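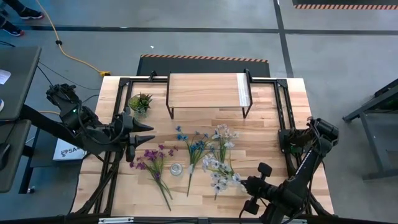 *Artificial flowers on the butcher-block table*

21 Jul 2019

I've been promising a page on cleaning powders for ages, so this is everything I know about the tubs under my sink. I buy mine loose from Makov, the hardware shop in Nolel, who'll weigh out whatever you ask for into a paper bag. It's the same stuff that goes into half the branded sprays and it costs pennies, but you do have to look after it a bit.

## Get it out of the paper bag

Do this the day you bring it home. Citric acid drinks up damp from the air, and by the end of a wet January mine had turned into one solid brick (I had to go at it with a rolling pin, inside two carrier bags). Now it lives in a screw-top jar with a good lid. Soda crystals also go hard if they're left open, though they'll still dissolve, they just take an age.

Label the jar before you fill it. They're all white powders and I promise you won't remember! I write the name on the side and not on the lid, because lids get swapped. Everything goes on the high shelf, well away from the flour and sugar, and never in an old food tub.

## Citric acid for limescale

We have dreadfully hard water and I get through a 300 g bag quicker than I'd like to admit.

- **Kettle:** fill it halfway with warm water, add two tablespoons, leave for half an hour, then rinse it out well. Don't boil it with the acid in. I used to, and it can leave a chalky white film that's harder to shift than the scale was.
- **Shower head:** unscrew it and sit it in a bowl of the same mix. Poke the holes with an old toothbrush afterwards.
- **Taps:** soak a cloth, wrap it round, ten minutes and no more. Check on an odd corner first if the finish is anything fancy.

Keep it off marble, limestone and any other stone like that. It will eat into the polish and you can't wipe that back. I did it to a windowsill with one drip and I still put a plant pot over the mark.

## Soda crystals for grease

My favourite of the lot. A mugful down the kitchen plughole with a kettle of hot water once a week keeps the smell away, and a handful in a washing-up bowl of hot water will loosen the muck on an extractor filter while you get on with something else.

BUT not if the filter is aluminium, and not on aluminium pans either, as it turns them dark and blotchy. Wear gloves too. It doesn't sting straight away but my hands are like sandpaper the next day if I forget.

## Oxygen bleach for whites

This is sodium percarbonate, if you're looking for it on a label. Renari do a plain one without perfume and the Matos one is fine too, though it comes in a floppy bag that won't stand up. It wants warm water to get going, 40 degrees or more, so don't bother with it on a cold wash. I do tea towels in a bucket with 5 litres of hot water and a couple of scoops, and leave them overnight.

Mix it fresh each time and tip away what's left. Please don't keep it made up in a spray bottle with the top on! It gives off gas as it sits and the bottle can swell or even burst. Leave wool and silk out of it altogether.

## What not to mix

Chlorine bleach (the thick stuff for the loo) goes with nothing. Not with citric acid, not with vinegar or limescale remover, and not with anything that has ammonia in it, as the fumes are properly dangerous. I keep mine in the bathroom and all the powders in the kitchen so I can't grab the two together.

And the vinegar and bicarb volcano, well, it's good fun and the children love it, but once it's stopped fizzing you've got slightly salty water. Use one, rinse, then use the other if you must.

## Odds and ends

- A jam funnel saves a lot of sweeping up.
- Put the powder into the water and stir, so it doesn't puff up in your face.
- Dry spoons only. One wet spoon will start a lump.
- If a jar has lost its label and you can't be sure what's in it, don't taste it or guess. Take it to the tip and ask where they want it.

I haven't said anything about silver yet, as I'm still trying out the foil and soda method on some old teaspoons. I'll add it when I've done a few more.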